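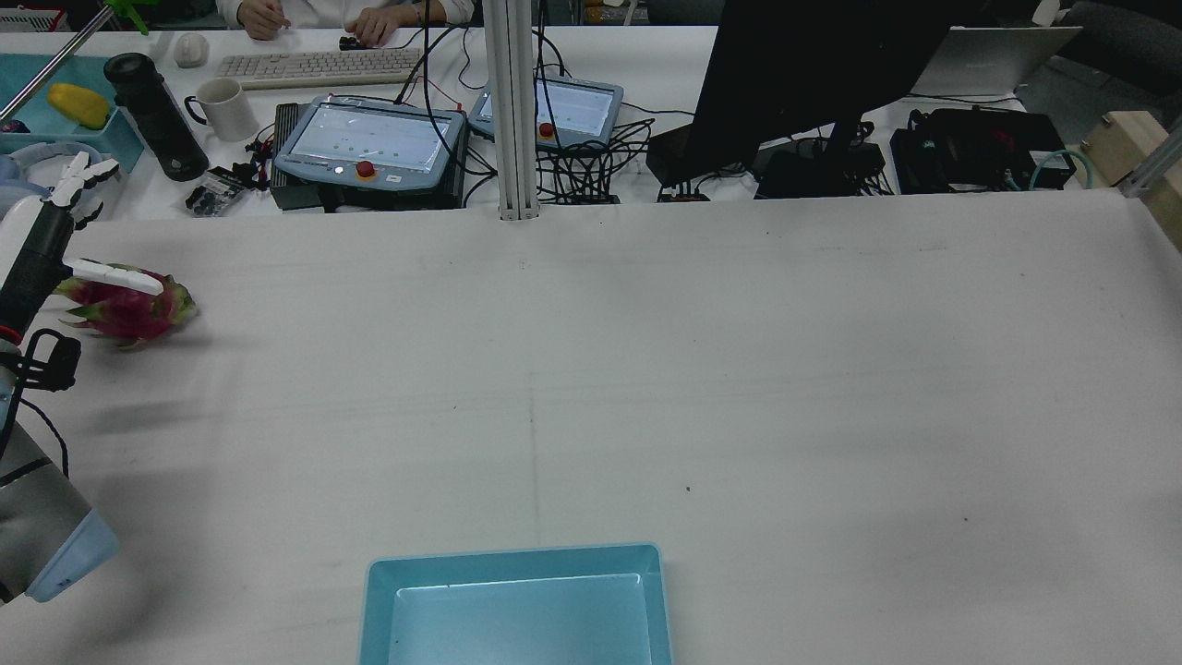
Planning for the fruit you did not expect
An interview with Soledad Esteban, motion planning lead at Hakano

Soledad Esteban answers the first question before I have sat down. I wanted to know why a software company needs so much fruit. "Because I was tired of boxes," she says. "With a box, every planner looks clever. You find six faces, you choose two of them, you close the fingers. I did this for years and I learned very little after the first one."

Hakano writes the layer of software that sits between the cameras and the joint controllers of a robot arm. The company does not build arms or hands. Its main product, Rostita, receives a picture of the table and a task, and gives back a path for the arm together with a set of targets for the fingers. Esteban joined when there were two developers, and she wrote the first version of the path planner herself. She says that almost none of that code is still alive, and she seems pleased about it.

Most of our conversation was about the dragon fruit. The outline of this fruit is a problem for the perception part, because the scales stand away from the body. An early version of Rostita took the tips of the scales as the surface. The planner then believed the fruit was larger than it is, and it stopped the fingers too soon.

"The hand closed on leaves," Esteban explains. "In the log everything was green, contact was reported, the grasp was marked as good. Then the arm went up and the fruit stayed on the table. For me this was the most useful bug of the year, because each module was telling the truth in its own way."

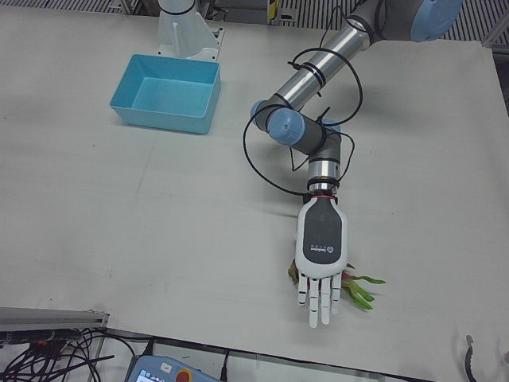
The hand over a dragon fruit, with the tray further back on the table.

The correction came in two parts. First, the perception module now gives two shapes for every object instead of one: an inner body, where force is allowed, and an outer shell, where the fingers may touch but should not trust what they feel. Second, a contact report is no longer a yes or a no. It is a value which grows while the fingers close, and the planner waits until this value is stable before it permits the lift.

I asked if the waiting makes the robot slow. She admits that it does. The check runs in a window of 50 milliseconds, and on a difficult object it can be repeated up to 10 times. "Half a second is nothing for a person who watches. For a customer who counts cycles it is a lot. So we let them set the limit, and we write very clearly in the manual what they lose."

The part of the work she likes best is a tool called Endance, which was never planned as a product. It records every decision of the planner with the reasons for it, and also the paths which were refused. A developer can move back through a run and see, for example, that the arm turned its elbow outwards because its own cable was counted as an obstacle.

"Cables are terrible," she says. "In the simulator there are no cables. On the real arm they hang, they move, they are in a different place after each time somebody fixes something. We model them as a thick sleeve around the links. It is not elegant, and we lose some free space, but I sleep better."

Endance exists because of an argument. A colleague was sure that the path planner had a fault, and Esteban was sure that the fault was in the camera calibration. They spent many days on it without any record of what the software had considered. Both were partly right, she says now. The calibration had moved a little and the planner was hiding this by choosing wide paths.

Two-arm tasks are more difficult. At present Rostita plans for one arm and treats the other as a moving obstacle, then changes the roles. It is safe, but sometimes both arms wait for each other, like two polite people at a door. A new scheduler, known inside the company as Alcaraz, should plan both arms in one common timeline. The first test version is expected in April, and she does not want to promise more than this.

And learned models? She uses them for perception and for proposing finger positions, but the final path must still pass through a planner that she can read line by line. "If the network proposes something strange, good, I am curious. But I want to see the check that let it through."

Before I left I asked which object she would like to try next. She thought for some time and said grapes, in a bunch, and then asked me not to tell the perception team.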